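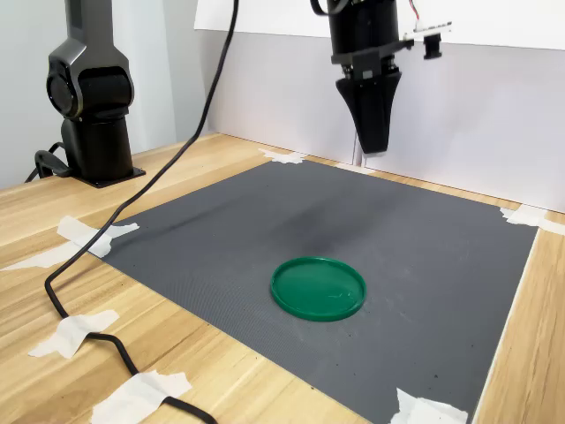 Le tapis Ploso gris foncé, posé de biais sur la table en bois clair.

Tapis de table Ploso, coloris gris foncé : mon avis après plusieurs mois

J'avais promis cet avis à plusieurs d'entre vous dans les commentaires de l'article sur les tables en bois clair, et puis le printemps a filé, nous voilà en mai et je m'y mets enfin, un mercredi après-midi, avec une tisane et la fenêtre ouverte. Pardon pour l'attente !

Pour celles et ceux qui arrivent par un moteur de recherche, je cherchais depuis longtemps un grand tapis pour protéger un plateau en bois clair. J'avais essayé la nappe épaisse (elle glisse, elle fait des plis, on s'y prend les coudes), puis un sous-main de bureau beaucoup trop petit, puis un reste de revêtement découpé aux ciseaux dont je ne suis pas fière. C'est Irena Tokarz qui m'a parlé du Ploso, vendu par la maison Bianchini. Elle en avait un depuis l'hiver et ne tarissait pas d'éloges, sauf sur un point dont je reparle plus loin.

La livraison

Commandé un soir, reçu la semaine suivante, roulé dans un tube en carton. J'ai pris le grand format, environ 80 cm de profondeur, et j'ai payé 332 couronnes chez Relthorpe, où ma cousine Ilaria Martinelli faisait déjà une commande, ce qui nous a permis de partager le port. Il faut savoir qu'un tapis qui a voyagé roulé garde les coins relevés. Le mien est resté deux nuits sous une pile d'atlas et le lendemain matin c'était presque plat, il ne restait qu'un angle un peu têtu qui a fini par céder tout seul.

La surface

C'est pour elle que je l'ai choisi. Elle est finement gaufrée, toute en petits creux réguliers, et au toucher c'est agréable sans être mou. Les petites pièces n'y roulent pas comme sur le bois nu, et quand on pose quelque chose de lourd on n'entend plus ce claquement sec qui me faisait grimacer à chaque fois. J'aime beaucoup aussi la couleur, un gris foncé mat qui ne renvoie pas la lumière de la lampe dans les yeux et qui va bien avec le bois — j'avais peur que l'ensemble soit triste, et pas du tout.

En revanche je n'écrirais pas dessus. Une feuille seule prend le relief et le stylo saute, il faut glisser un cahier dessous.

Les traces (le fameux point d'Irena)

Alors voilà, le gris foncé marque. Sur la photo on voit bien les zones plus sombres et les éraflures, surtout vers le milieu, et puis quelques petits points clairs par-ci par-là. De loin cela ne se remarque guère, mais en lumière rasante, le soir, je ne vois plus que ça. La notice recommande une éponge humide et un savon doux, et c'est correct pour la poussière. Pour les marques plus anciennes, j'ai obtenu de meilleurs résultats avec une brosse à ongles souple, en petits cercles, parce que la saleté se loge dans les creux et que l'éponge passe par-dessus. Comptez 10 minutes pour toute la surface, plus le séchage. Certaines éraflures ne partiront pas, je m'y suis faite.

J'ai aussi essayé le nettoyant Groltutum que l'on m'avait conseillé : il sent bon l'orange, il dégraisse bien, mais il laisse un voile qu'il faut rincer deux fois. Je suis revenue au savon.

La tenue sur la table

Il ne bouge pas tout seul, mais il se déplace si l'on pousse franchement un objet dessus, et comme je n'ai pas la patience de le remettre d'équerre à chaque fois, il vit sa vie un peu de travers. Les bords sont restés nets, sans effilochure ni gondolage. Ilaria a collé le sien avec du double face ; moi je me contente de ruban adhésif aux coins.

Pour qui ?

Si vous bricolez, si vous démontez des choses, si vous avez une jolie table que vous voulez garder jolie, je vous le conseille volontiers. Si vous êtes du genre à essuyer la moindre trace de doigt, prenez plutôt le coloris sable, que j'ai vu chez Irena et qui pardonne davantage. Quant à moi je le rachèterais, dans le même gris, malgré tout.

Ma note : 4 sur 5. Le point en moins, c'est pour les traces, et un tout petit peu pour cet angle qui rebiquait.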